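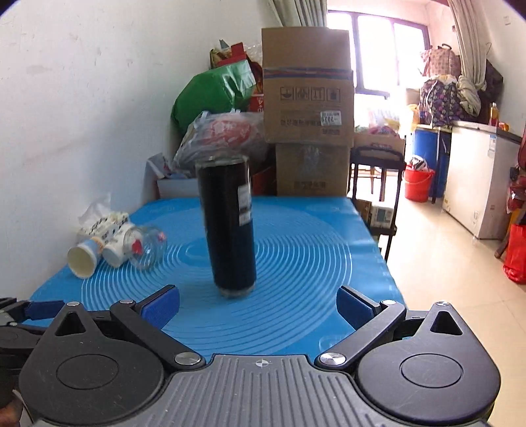
# Equipment Review: Egan Patterned Table Mat, Blue, Ring Design

**Reviewed for:** Prolov Shared Facilities, Furnishings and Supplies Section
**Location of trial:** Katirach Building, second-floor workroom
**Trial period:** One term, ending in October
**Recommendation:** Approved for general use, with two conditions

## 1. Purpose of the Review

The Furnishings and Supplies Section was asked to evaluate a surface covering for the worktables in the Katirach Building. The tables are used throughout the day for sorting, light assembly, and the handling of everyday containers and packaged goods. Their original tops had become scratched, and refinishing them had been quoted at a cost the Section did not consider reasonable. A removable mat was proposed as an alternative.

The Egan mat was selected for trial from the Prondon supply catalog. It is sold in plain and patterned versions. The patterned version was ordered in blue, with the pale ring design. The plain version was out of stock at the time of ordering and has not been tested.

## 2. Installation

The mat arrives rolled in a cardboard tube. Staff unrolled it on the floor and left it overnight under flat weights before moving it to the table. Two corners continued to lift during the first week and were turned under a table clamp until they settled. The supplier's instruction sheet mentions a settling time of one day. Departments should plan for longer.

Trimming was done with a utility knife and a metal rule. The material cuts cleanly on a straight line. Curved cuts are more difficult, and one attempt to round off a corner left an uneven edge that was later squared.

## 3. Performance in Daily Use

### 3.1 Stability of Items

The table holds a mixed group of small items in ordinary use. These include a tall black cylindrical container with a clear rim and base, a paper cup, a white cylindrical container, a clear glass jar with a red floral-looking decoration, and a pack of tissues. The group was considered suitable for the trial as it covers paper, glass, and soft packaging, and because most of the pieces are round.

The tall black container was stood upright on the rings at various points on the table and remained steady when the table was bumped at normal working force. Its height makes it the least stable of the upright items on a bare tabletop, and the Section noted an improvement on the mat.

Round items laid on their sides present a different case. The paper cup, the white container, and the glass jar will all roll on the original tabletop if pushed. On the mat they roll a shorter distance and come to rest sooner, although the mat does not hold them in place. The cup, being tapered, turns in an arc and tends to finish near the wall. Users who need cylindrical items to stay where they are put should continue to use a tray.

### 3.2 Noise

Glass set down on the bare tabletop had been a regular source of complaint from the adjoining office. The mat softens this sound considerably. No further complaints were received during the term.

### 3.3 Visibility

The pale concentric rings received mixed comments. Several users found them helpful as an informal guide for placing objects near the middle of the table or returning them to the same spot. Others found the finer curves toward the sides distracting when looking for small pieces, particularly pieces of a light color. White items with printed labels were easy to find against the blue. Translucent items, including loose tissue, were harder to pick out where they crossed the pattern.

The rings are decorative. They are not spaced to any stated measurement and must not be used for sizing or alignment.

### 3.4 Cleaning

A damp cloth removed dust and most marks. Coffee was removed completely when wiped the same day. A spill left over a weekend produced a faint outline that remained after three cleanings. Ballpoint ink could not be removed. The mat should not be cleaned with solvent, as a test on an offcut dulled the blue.

## 4. Wear

The near edge, where forearms and tools make contact, showed slight polishing by the end of the term. The center of the mat showed no change that could be measured. One shallow cut was made by a user who opened a carton directly on the surface. The cut did not spread.

## 5. Cost

| Item | Amount |
|---|---|
| Mats for the Katirach Building, full order | $1,212 |
| Mats for the annex, full order | $533 |
| Refinishing of existing tabletops, as quoted | $1,900 |
| Delivery charge, single shipment | $100 |

The combined cost of both mat orders, with delivery, comes to $1,845, which is $55 below the refinishing quotation. The difference is small. The Section gave greater weight to the fact that mats may be replaced one table at a time and that no room needs to close while the work is done.

## 6. Comparison With Existing Coverings

Two tables in the annex are fitted with an older clear vinyl sheet. The vinyl is easier to clean and resists ink. It also reflects the overhead lights, traps grit beneath it, and allows round containers to roll freely. Staff who have worked at both tables prefer the Egan mat for handling tasks and the vinyl for writing. The Section sees no need to replace the vinyl while it remains in good condition.

## 7. Conditions of Approval

1. Cartons, bags, and sealed packages are to be opened on a cutting board. Knives are not to be used on the mat after installation.
2. Each mat is to be lifted and the tabletop beneath it wiped once a month. Moisture was found under one corner during the trial.

## 8. Rating

| Category | Rating out of 5 |
|---|---|
| Ease of installation | 3 |
| Stability of upright items | 4 |
| Control of rolling items | 3 |
| Noise reduction | 5 |
| Cleaning | 3 |
| Appearance | 4 |

Departments wishing to order should submit a furnishings request listing the length and width of each table, measured at the top. Requests for the plain version will be held until Prondon confirms that stock is available.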